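A Morning at the Skasthorpe Paper Mill Open Day

6 min read

The mill at Skasthorpe opens to visitors twice a year, once in April and once before the holidays. I had missed the spring one, so when the winter dates went up I signed up for the first tour and drove out the night before. The parking lot is on the river side. Follow the sign for deliveries, not the one for the office, or you will have to turn around in a very narrow lane.

Check-in was in the old boiler house. They give you a badge, safety glasses and a pair of foam earplugs, and you need all of them. There was coffee in a large urn and a tray of buns that went fast. Our group had 19 people in it. Most were from the area, a few were bookbinders, and there was one couple who had worked at a mill in another state and asked better questions than the rest of us.

Our guide was Cristóbal Daza. He runs the second shift on the paper machine and had come in on his own time. He talked loudly and clearly, which helped, and he stopped often so the people at the back could catch up.

The tour starts where the pulp comes in. I had expected logs, but this mill does not handle wood at all. It buys baled pulp, in thick stiff sheets that look like heavy blotting paper, and it buys cotton linters for the better grades. The bales are dropped into a pulper, a big steel tub with a rotor in the bottom. You stand on a grating and look down at it. It looks like oatmeal and smells like a damp basement.

From there the stock goes through the refiners. These rough up the fibers so they hold on to each other when the sheet forms. Cristóbal handed around two small sheets, one made from stock that had been refined and one from stock that had not. The second one came apart when you pulled on it. The first one took some effort to tear and left a long furry edge. I thought this was the most useful part of the morning and I wish they had let us keep the samples.

Then the machine itself. It is 300 feet long, and it was running, so this is where the earplugs went in. The wet end is open and you can walk alongside it. The stock comes out of the headbox onto a moving mesh and it is nearly all water at that point. By the time it reaches the end of the mesh it has turned into something you could call a sheet, though a weak one. There is a line across the web where the shine goes away, and the operators watch that line all day. If it moves, something upstream has changed.

After the presses come the dryers, under a hood. It is very warm there. Take your coat off before you go in, because there is no place to put it down once you are inside. The walkway is narrow and we went in groups of 6.

The dry end was quieter and I could hear the guide again. Finished rolls come off and wait on the floor with chalk marks on them. The mill makes a drawing paper, two text weights and a cover stock called Flodivik, which has a slightly rough surface and comes in a gray, a cream and a dull green. The green was being run that morning. Changing from one color to another takes most of a shift, so they plan the colors from light to dark through the month and then wash everything out.

Someone asked about waste. Everything trimmed off or rejected goes back to the pulper, except the dark colors, which are kept apart and used up in a speckled board. They sell the board in the shop and I bought some. It is good for making portfolio covers, though it is hard on knife blades.

Next was the test room, where it is always kept at the same temperature and humidity. You go in through two doors and they ask you to shut the first before you open the second. Samples from every roll are brought here and left to settle before anyone measures them. We were shown how they check thickness, weight, stiffness and how fast a drop of water soaks in. There is also a fold test, where a strip is bent back and forth under tension until it breaks. The drawing paper we watched lasted 316 double folds. The guide said that was a normal result for that grade and that the cover stock does worse, because it is thicker.
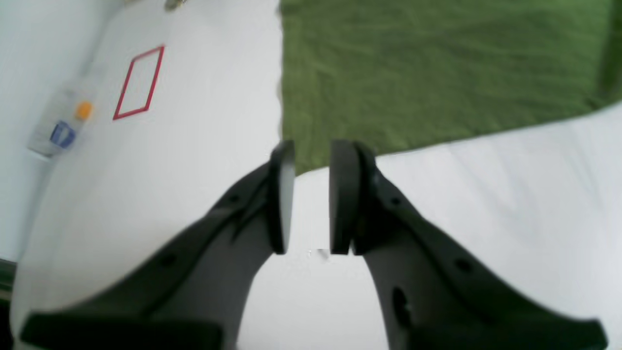 The other thing they check is whiteness, and this led to the longest discussion of the day. One of the bookbinders wanted to know why two batches of the same text paper, bought a year apart, did not match. The answer was that they are both within the limits, but that one can be at the warm end and the other at the cool end. If you are binding a set, buy all the paper for it at once and write the roll number on the wrapper. The mill will try to match an older roll if you send them a sheet, but they do not promise it.

We ended in the finishing room, where the rolls are cut down and wrapped. A lot of the sorting is still done by hand and eye. The sorters fan a stack with one thumb and pull out anything with a spot or a crease, and they do it much faster than I could follow. Seconds are sold by the pound in the shop — worth a look, since the faults are often small.

The shop takes cards. Prices were lower than what I pay at home, but you have to carry everything yourself and a full ream of large sheets is heavy. Bring a flat board and some string. I had neither and the corners of mine got bent.

A few practical notes. The tour took longer than the time on the ticket, so do not book lunch too early. There are stairs, and one section has open grating that may bother you if you do not like heights. Closed shoes are required and they did send one man back to his car. Photos are allowed in most places, but ask at the machine. The Rivadeneira bakery across the bridge has soup and is open on weekdays until the middle of the afternoon. Spring tours can be booked through the mill office by phone.

Recent posts
Skurkunar: two days on the harbor path
A short visit to the Rivadeneira bakery
Sewing a case binding with heavy text paper
Winter opening hours for small museums
What to pack for a factory tour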